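Pruna Marble-Look Table and Bench, with Desktop Extras

12 shares | 3 comments

Some tables want to be admired from across the room and some want to be worked at, and we have always had a soft spot for the second kind. The Pruna set is our answer for the room that has to do a bit of everything (homework, bill paying, potting up a cutting, wrapping a birthday present the night before), and it's been one of our steadiest sellers at Brandell ever since we brought it in.

The top is white with a soft gray veining, so it brightens a corner the way real marble does, and it sits on a dark metal base that keeps it from looking too sweet. The bench is plain white with straight sides. Tuck it all the way in when you need the floor back, or pull it out when a second person wants to sit down and pretend to help!

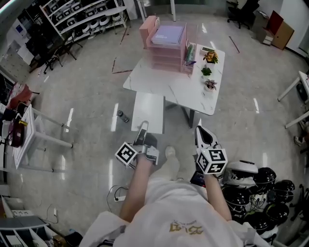
The Pruna table and bench with our pink translucent organizer, pen cup and three small potted plants.

We like to keep the organizer at one end and the greenery at the other, with the middle left free for a laptop or a big sheet of paper. The organizer has stacked shelves for notebooks, and a file holder beside it takes the things you mean to deal with by Friday and somehow deal with in April. If you only buy one extra, our suggestion would be the pen cup, which costs very little and saves an awful lot of rummaging.

A word about the plants, as people write in about them nearly as often as they write in about the furniture. We sell them by the single pot, under the Camacho name, and the colors change with whatever the growers have ready: yellows and oranges, plain greens, and a pink-and-green leaf that goes particularly well with the organizer. If you have a strong favorite, put it in the order notes and we'll do our very best to match it.

For bigger piles of paper there is also the Drarkuvum mesh range in pink metal, which pairs happily with a white top. The open mesh gives you plenty of color without making a small corner feel heavy, and the side panel is the part customers tell us they end up loving most. Folders and booklets go in there, loose sheets go on top, and your working space stays yours.

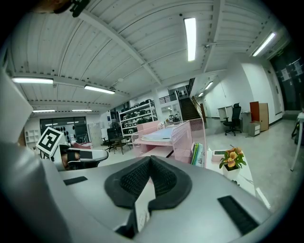 Ordering, delivery and care

The table and bench come in separate boxes, and the table will want two people to carry it up any stairs. Set aside 60 minutes for assembly, a little more if you're the sort (as we are) who lays out every bolt first. All the tools are in the box.

Delivery takes 3 to 5 working days. The shipping charge for the full set is $77, and smaller pieces such as the pen cup and the plants go by regular mail for much less.

For everyday cleaning, a soft damp cloth and a drop of dish soap will do nicely. Please use a saucer under anything you water, and wipe up coffee while you're still thinking about it. Spare bolts and replacement feet can be ordered from us at any time, even years later, so do hang on to the little card with your order number.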